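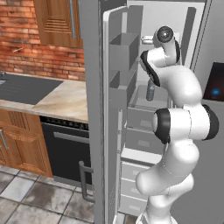 Sim kitchen at the Skenska open day, arm at the fridge

Home | Forums | Events | Search | Log in
Reading time: 2 min

gasto_fan
Got back from the Skenska open day and I'm still buzzing! They had the simulated kitchen up on the big screen and let 12 of us at a time pick where the arm should go. I asked for the fridge (of course) and got to pester the team with questions for ages — they were so patient.

rugemalira16
Jealous. Was it only simulation, though? I'd drive 2 hours for hardware, not for a render.

gasto_fan
Only sim in the session I joined, and I loved it. You can try a silly reach and all it costs you is a reset.

Nassoro Khaemba
I was in the group after yours. Fun, yes, but a sim fridge door is a lot kinder than mine at home. I wanted to hear more about contact and friction and they skipped past it.

gasto_fan
Fair, they were short on time. My other pick was the counter, with the little blue-capped bottle: 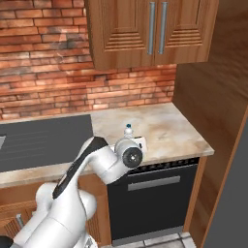
Ye-rin Yook
Friction did come up in the early group, Nassoro. They said they vary it between runs, and there's a longer talk planned for April.

Nassoro Khaemba
OK, that I'd go back for. Still want numbers.

rugemalira16
Fine, put me down for April too.

Comments (2)

donon912: Do kids get in? Mine would lose her mind over this.

gasto_fan: Yes! Plenty of them there, and they asked better questions than I did.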